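Notebook, March – open day at Zinemell, demo bench notes
Tuesday, written up after the second slot. For me, Lesia and whoever sets up next time.

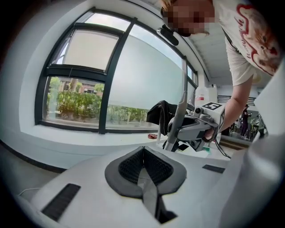
How long does a visitor need before the hand-held gripper demos are usable?
Most adults get there in 8 tries. The first few go too fast and the tracking drops; after that they slow down without being told. Those recordings get the same check as ours before they go on the Clusstead server.

Setup was two hand-held grippers at the window bench, cube markers facing up. Danylo Polishchuk ran the explanation, Lesia Hordiienko logged. Slots of 20 minutes, starting at 10:00. Planned task was fold a cloth once and put it down. We dropped the second fold after the first slot because people were asking questions through it and the log was full of pauses.

Total now in the Prokari set, ours plus visitors: 1,466 episodes. Of today's first 50, 8 rejected. Causes, as far as Lesia could tell from the replay: marker covered by the free hand, or the tool tilted so far that the cube turned away. One was a stop button pressed early – my fault, I had it under my sleeve.

Light. Daylight from the side was fine until midday, then the marker washed out in the replay. Lowered exposure one step. Should have been done before opening. Note for checklist.

Cable. Keep it on the right of the tool. Left-handed visitors pull it across the work area and then lift the tool higher than they need to. Danylo wants a longer lead, I would prefer a clip at the bench edge. Not decided.

Question from the Yurchenko people: can the same jaw pads be used on the arm and on the hand tool. Told them they can, and that we swap both sets at the same time so wear stays comparable. They asked for the pad drawing. Lesia to send.

Battery on tool 2 reads full and then drops to 20 percent under load. Tagged it, moved to the spare.

To do
– recalibrate tool 1 before the next slot
– rename the visitor sessions, the default names clash
– ask Danylo for his slides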